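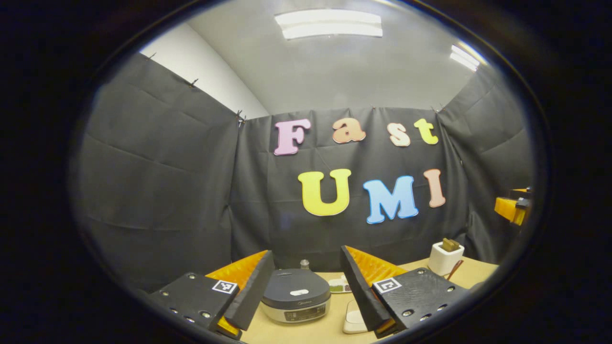
Parvathi Naidu wrote:
> Has anyone got the short-grain to come out right in the small cooker? I used the same water as I do on the stove and got soup, then cut it back and had a hard layer on the bottom. Also, do you rinse or not? Marlies says rinse three times, the bag says don't bother. I'm down for rice at the Hadow lunch and don't want to feed people paste.

Parvathi, quick one, on my way out.

Rinse. Twice is plenty, the water never goes totally clear so quit waiting for it. Drain it well, and I mean leave it in the strainer while you chop something. If you tip it in dripping, that's extra water you didn't measure and there's your soup.

Water: small cookers lose less steam than a pot with a loose lid. Go equal parts for short-grain, by the same cup, plus a splash. For 400 grams of dry rice I put in a bit over 400 ml. Check your max line first though, some of the compact ones won't take that much and it spits out of the vent all over the counter. Two smaller batches if so.

Hard bottom is probably the keep warm setting. Mine crusts if I forget it. When it clicks over, leave the lid shut ten minutes, then fluff from the bottom up, then switch off. Wet paddle. Don't use a metal spoon, you'll wreck the coating and then everything sticks forever (ask me how I know).

Kofi asked off list about sides. Keep them small and cold so the only hot thing is the rice. Greens in a little dish, something pickled, something crunchy. I do cucumber with salt and a bit of sugar, squeeze it out after half an hour. Sesame seeds in a jar on the table so people can help themselves, otherwise one person always gets none. Chopsticks AND forks please. Last time we had chopsticks only and Anselmo ate with a serving spoon.

If you're carrying the cooker over, take the inner pot out and wrap it in a dish towel, lid in seperate bag. Bring the cord!! Mine unplugs from the back and has been left at home more than once. There's an outlet on the wall by the sink but the kettle's usually in it, so get there early or bring an extension.

Leftovers, spread them on a tray and get them in the fridge fast, not in the pot overnight. Good fried rice next day.

Marlies, do you still have my flat paddle? White one, from September. Not urgent but I would like it back befor the lunch.

Can't do the shopping this time, sorry. Someone else grab soy sauce, we're out.

Hafþór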